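Kokar two-arm table build: frequently asked questions

These are the questions we receive most often about the Kokar build, which we make in the shared workshop at Sultinwood. I try to answer them plainly. If something is not clear, please write to the workshop address.

What is Kokar?

It is a home-size project with two robot arms which work at one table. The goal is to lay and clear plates and trays. We started it in December.

Do I need the real arms to begin?

No. Most of our members begin in the simulator and stay there for a long time. You can try a new grip there on a computer of normal strength, and no plate will be broken. The real arms in the workshop must be booked, and one booking is for 2 hours.

What does the simulated table look like?

We use a worn brown tabletop with a plain plate, a patterned plate and a tray. The plain plate is white with a gold rim. In the view below, the black hand is over this plate and the tray is still empty.
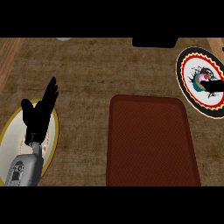 Why is the tray dark and the table also dark?

We have chosen it on purpose. Our first table was very light, and the program learned to find every object by contrast only. When we changed to the brown surface it made many mistakes, and we had to train again. Now we keep the difficult table as the standard one.

How many attempts should I record?

For one task we ask for 108 good attempts before you train. With fewer, the arm often stops above the plate and waits. For a task with both arms, please record 500.

Which software do I need?

You need the Clulten package, version 3 or newer. The older version opens the scene, but it forgets the position of the wrist when you save. Install Clulten first and the Kokar files after it.

Can I use my own plates?

Yes. Measure the diameter and the height of the rim, and put the values in the plate file. The Baumgartner guide, which hangs beside the workshop door, explains how to measure a rim correctly. A thin rim is harder for the fingers than a thick one.

May I copy the build for my school?

Yes, you may copy and change everything. We only ask that you send us your corrections.

Comments

tinplate_m
Thank you, the part about the wrist position saved my evening. I was still on the old version.

Reply

oakbench
Is the plate file in millimetres or centimetres? I can't find it anywhere.

Reply

Kokar workshop
Millimetres. I will add it to the page.

Reply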